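Who teaches the packing line?

The argument about automation in packing rooms usually starts with headcount. I think that is the wrong place to start, at least for mixed goods, where the bag in front of you holds whatever the customer ordered. The first thing that changes is the job description. People who were hired to pack are asked to show a machine how to pack, and their pay grade stays where it was.

At Honorato, a snack and gift packer where I spent part of July, the process works as follows. Packers pick up a hand-held gripper with a camera on it and do the usual task: take a small wrapped item, place it, take the next. Each pass is recorded. The recordings go to Jenow, which trains the control software for an arm called the Stina. The target for the first stage was 4,000 usable passes. A pass is rejected if the grip slips, if the hand pauses too long, or if the item is out of view at the moment of contact. In the first week, 352 were rejected. 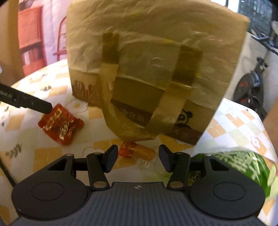
Soft packaging is the hard part. A carton has fixed faces and a known weight. A plastic wrapper folds under the fingertips, reflects the light and can shift away from its contents. Paper bags lean. An experienced packer corrects for all of this without thinking, and that correction is what Jenow is paying to collect. It has measurable value. The training agreement at Honorato treats it as ordinary labour, charged by the hour.

The physical effects are less discussed. Bare hands spread the load over many small movements. A gripper tool moves it to the wrist and the trigger finger. Honorato set a limit of 2 hours per person per shift, with a break at the halfway point. The packers I spoke to considered that about right. They were less happy with the rejection report, which was posted by station and read by everyone as a ranking of staff. It was meant as a data quality measure. Management should have known how it would look on a wall.

Vusitz, which runs a similar line, handled this differently. Its rejection figures go to the person who made the recording and to the technician, and to no one else. It also created a separate classification for demonstration work, 4 per cent above the packing rate. That is a small margin, but it puts in writing that the task is a different one.

I have no objection to the Stina itself. Repetitive packing wears out shoulders, and night shifts are hard to fill. My objection is to the accounting. If a firm needs its packers' skill in order to build the system, the skill should appear as a line in the budget, with a rate beside it. The terms should also cover how long the recordings are kept and whether they can be sold to another site. At Honorato, that clause had been left blank when I last saw the agreement.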